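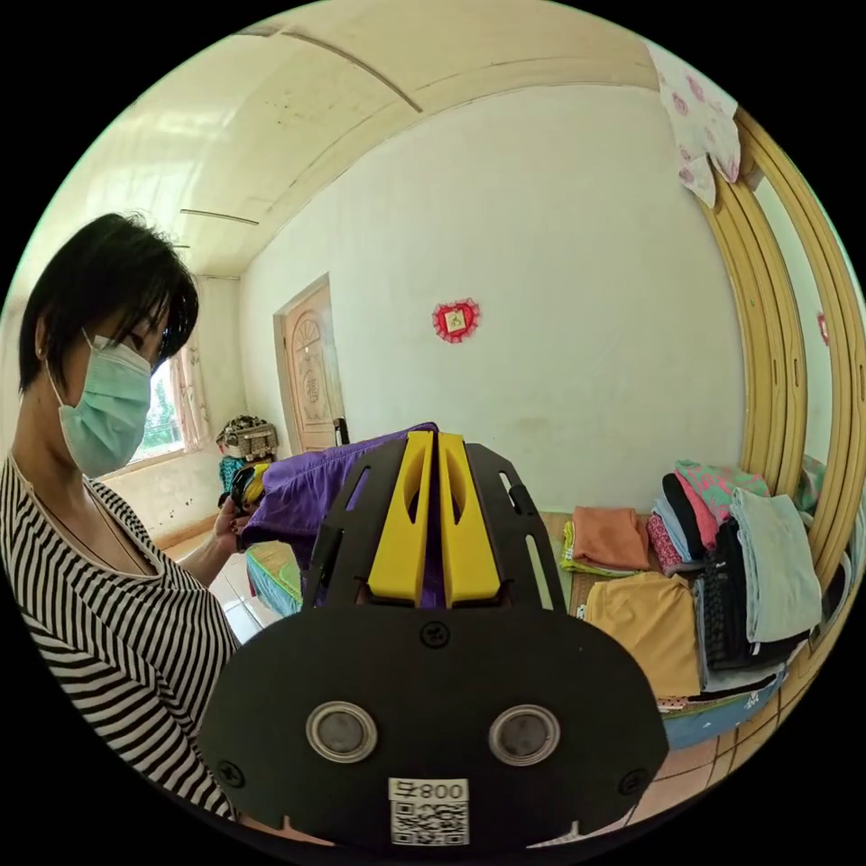

Why did the folding policy start dropping shiny fabric in March? The finger pads wore smooth, and the gripper kept reporting a good grasp anyway.

Short thread on the fault, for anyone running parallel fingers on laundry.

The grasp check reads finger gap. Gap above threshold means cloth is held. On cotton that works. On satin the fabric creeps out a little at a time, and a bunched fold keeps the gap open until the last moment. The arm then carries nothing to the stack and folds air.

Log review: 2,608 grasps on the Jalari cell. Nearly all the bad ones were on slick cloth. Motor current was normal throughout, so no alarm.

Hideaki Tanabe suspected slip first. I blamed the camera calibration and lost 2 days on it.

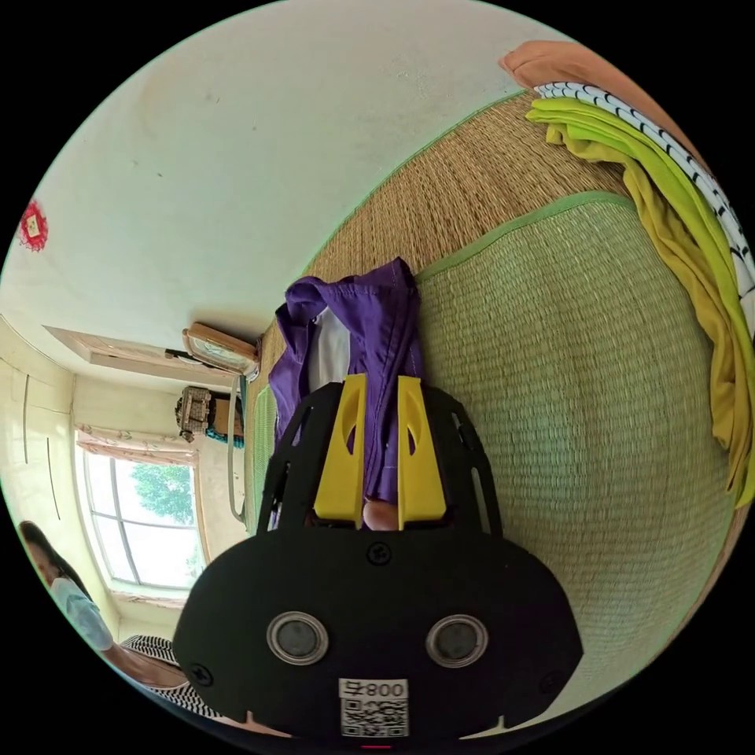

Pad wear is hard to see by eye. Ronja Åberg ran a worn set against a new set on the same bench. The worn set let go under a 15 N pull. The new set held.

There was a safety side too. After a missed fold the arm retried at full speed, with no pause for anyone reaching in to fix the pile. Margus Kuusk got a knock on the wrist. No injury, but the retry should never have been unsupervised.

Changes made: pads swapped every 2,000 grasps, gap checked again at mid-lift, retries at reduced speed and only after a button press.

Still open: the mid-lift check gives false alarms on thin linings. Threshold values to follow when I have ones I trust.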